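Cletano Residence Halls: Furniture and Room Fittings
Frequently Asked Questions
Last revised 27 Mar 2022

Which items are supplied with my room?

Each single room in Cletano and Benidis Halls is supplied with a bed, mattress, desk, chair, wardrobe and bookshelf. Rooms in Theodorakopoulos House also have a bedside cabinet. Bedding, lamps and kitchen items are not supplied.

May I bring my own furniture?

Residents may bring one small item, such as a bookcase or folding chair, provided that it does not block the door, window or heater. Beds and mattresses from outside the halls are not permitted unless the Housing Office has approved them in writing on medical grounds.

May I remove an item I do not need?

No. All supplied items must remain in the room for the full term of the agreement. Storage space is limited and is reserved for furniture awaiting repair.

How do I report damaged furniture?

Please complete Form 23, available at the front desk of each hall or from the Sornunine resident portal. State your hall, your room number and the item concerned. Requests are normally reviewed within two working days. If the damage presents a risk of injury, telephone the duty desk at extension 401 at any hour.

May I attach hooks or shelves to furniture or walls?

Screws, nails and adhesive hooks are not permitted on any surface. Posters may be hung from the picture rail only. Existing holes, seams and marks should be noted on the room condition form when you move in.
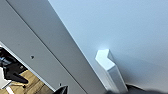 Gray panel with a seam line and a small dark mark.

When is the room condition form due?

The form must be returned within five days of collecting your key. Residents arriving for the October intake receive a paper copy with their key. If no form is received, the room will be recorded as being in good condition.

Will I be charged for marks or holes?

Charges apply only to damage that was not listed on the room condition form and that exceeds normal wear. Light scuffs on desks and wardrobe doors are treated as normal wear. A written notice is sent before any amount is taken from the deposit.

How may I appeal a charge?

Appeals must be made in writing to the Housing Office, Room 281, Benidis Hall, within 14 days of the notice. Please include any photographs and a copy of your room condition form. Payment is suspended until a decision has been issued.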